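Blog > Workspace > Cables and Power

Recabling a shared desk, part 2: the top surface

Part 1 covered the inventory and the labels. This part covers the desk itself: what stays on top, what goes underneath, and how the power runs are laid out. The room is the office at Stalldale, the long white desk against the bulkhead side, and the work was done in May over five short sessions.

Starting condition

The desk had been in use for 18 months without a cable plan. Every device that arrived brought its own adapter, and each adapter went to the nearest free socket. Low-voltage leads crossed mains leads. Slack was left wherever it fell. When a device left, its cable generally stayed.

The desk curves, and that matters more than I expected when I first measured it. A straight cable tray can only be mounted in segments, and each joint between segments is a place where a cord can sag to knee height. I had a single long tray on order from Grelow and had to exchange it for two shorter ones.

Rules I settled on

1. Adapters sit next to the power strip, never along the run. If one has to be replaced, only the section at the strip is disturbed.
2. Coiled slack goes at the supply end of the cable. Slack at the device end gets dragged around by whoever is using the device.
3. The mouse pad marks the working area. No fixed cable crosses it.
4. Anything thin and black gets a label at both ends. Kenji Haddad uses the desk in the mornings and asked for this one, after unplugging the wrong lead twice.
5. Monitor power and monitor signal go down the same leg of the stand but on opposite sides of it.

Rule 2 is the one I have argued about most. The counterargument is that a coil near the strip collects dust and makes the plugs harder to reach. Both points are correct. I still prefer it there.

Mid-job, with the strip still up on the desk:

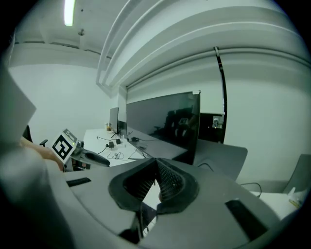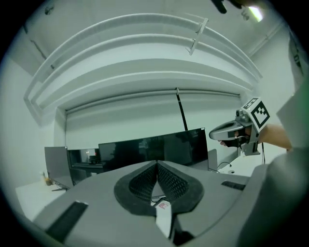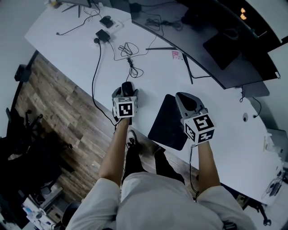 Power strip and adapters

In the last of the three, the white strip is on the desktop with one black adapter lying on it and a small one just below it. The coil of thin cable to the right of them had not been sorted at that stage. I left the strip up top until all the leads were identified, which made the surface look worse for a while but saved me from crawling under the desk to trace each one.

The final position for the strip is underneath, screwed to the rear third of the desktop, sockets facing the user. Facing them down was my first attempt. Heavy adapters worked loose within a few days, so I turned the strip through 90 degrees and added a strap over each adapter. The strap is plain hook-and-loop, cut to length. Adhesive clips were tried on an earlier desk at Whitlock and peeled off in warm weather.

One thing to check before drilling: the thickness of the desktop. I used a depth stop on the bit and wrapped tape above it as a second reference. Short pan-head screws are sufficient for a strip of this weight.

Cable lengths

After measuring every run I had 2,337 cm of cable serving one desk. A good part of it was slack. Swapping the long extension leads for shorter ones removed most of the coils, and the remaining ones were small enough to tie flat.

For the leads that have to move, I leave enough length to reach the front edge of the desk plus one forearm, with an anchor point at the back – a single strap, loosely fastened – so that a pull is taken by the anchor and not by the connector. Thin cables should not be anchored tightly. The jacket deforms and the fault shows up months later, usually intermittently, and is tedious to find.

The monitor

The large black monitor keeps its place. Its leads used to arrive from the side, across the surface, and now drop straight down behind the desk. I considered an arm mount and decided against it. The legs of the existing stand take up space at the far corner that is not used for anything else, and a clamp would have blocked the end of the second tray.

Still open

The office chair armrests touch the front tray segment when the seat is at full height. I will either move the tray back by 5 cm or lower the armrests. Moving the tray means new holes, so the armrests come first.

The Prirnach labels have started to curl on the thinnest cables. Flag-style labels may hold better. I have a sheet of them here and will fit them to the adapter leads before doing the rest.

Part 3 will deal with the floor run to the wall socket, including the cover strip and the section behind the chair.

5 comments | 18 shares

Contact | Copyright, all rights reserved | Back to top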